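Ticket 3368: Huttunen label printer drops off network after sleep
Ornwood site, packing office. Opened January 2026 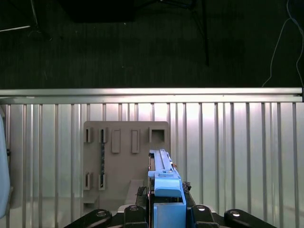 Photo: Severyn Shevchuk / Ornwood

Reported by: Severyn Shevchuk
Assigned: Lingyun Jiang, Celtmont helpdesk
Priority: 2

Printer goes to sleep, never comes back. Panel says Ready, PC says Offline. Power cycle fixes it till next time. Happens at lunch mostly. Labels pile up in the queue then all come out at once, 80 of them this morning, all wrong order.

LJ: Is it on wifi or cable? Which driver?

SS: Cable. Driver is whatever Ciltico installed in September. Didnt touch it.

LJ: Please print the network page (hold Feed till the light blinks) and send me the IP line.

SS: Done. Ends in .28. PC has the port set to .31. So thats wrong?

LJ: Yes. Printer is getting a new address when it wakes up. Windows port still points at the old one. Doesn't explain why a power cycle helps, though. Maybe it gets .31 back on a cold start. Checking the router.

LJ: Router log shows two leases for the same printer, one under the old name. Deleted the old one, reserved .28 for it. Now on your side: Printer properties, Ports, Add Port, Standard TCP/IP, type the new address. Untick SNMP status. Apply. Test page.

SS: Test page ok. Left it over lunch, still asleep when I got back, sent one label, woke up and printed. Took a while tho, maybe half a minute.

LJ: Half a minute is too long. Set sleep timer to Never for now, menu is System > Power. Will ask Huttunen if there's newer firmware.

SS: Timer off. Second PC by the door still says Offline, same fix?

LJ: Same fix, same address. Clear the queue first or you'll get the old labels agian.

SS: Cleared. Both printing.

Status: pending, waiting on firmware answer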